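Upadhyay Walking Loop: new signs approved, route changes from September

The local business and tourism group has received approval for new signs along the Upadhyay Walking Loop. The grant covers 75 percent of the cost. The rest comes from member dues and a donation from Trakon, which also printed the current trail map.

The loop starts at the old freight depot, follows the creek to the mill footings, and comes back through downtown past the Fovaveck building. Most of the existing signs went up when the depot reopened and several can no longer be read. The sign at the footbridge was taken down last winter after the post rotted.

Eino Vuorinen is writing the text for the new panels. He is still looking for information on the boarding houses that stood along Mill Street, especially names of the families who ran them. Letters, receipts and rent books are all useful. Originals can be scanned while you wait at the visitor office and will be handed straight back.

Two changes to the route take effect in September. The section behind the lumber yard will close, and walkers will use the sidewalk on the north side of the street instead. The parking area at the creek end will move 100 yards east, next to the picnic shelter. Buses should keep using the depot lot.

A new printed map will be ready at the same time. The first run is 2,000 copies. Member businesses can request up to 75 each at no charge. Please send your request to Hilkka Heiskanen at the visitor office, with a delivery address and the name of a contact person. Cafes and motels that ran out early last season may want to ask for the full amount.

Loan Bạch is updating the list of places to eat and stay that goes on the back of the map. There were 41 listings last time. If your hours, phone number or street entrance has changed, let her know before the map goes to the printer. Takeout counters can be listed this year as well.
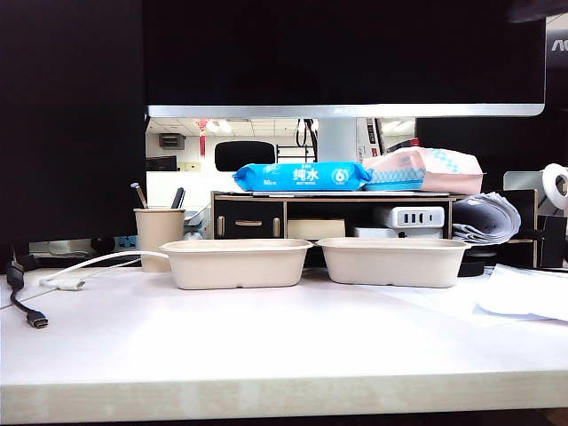
Molded-pulp food containers on a desk.

Listings are free for members. Non-members may buy a single line at the usual rate. The visitor office is open until 4:30 p.m.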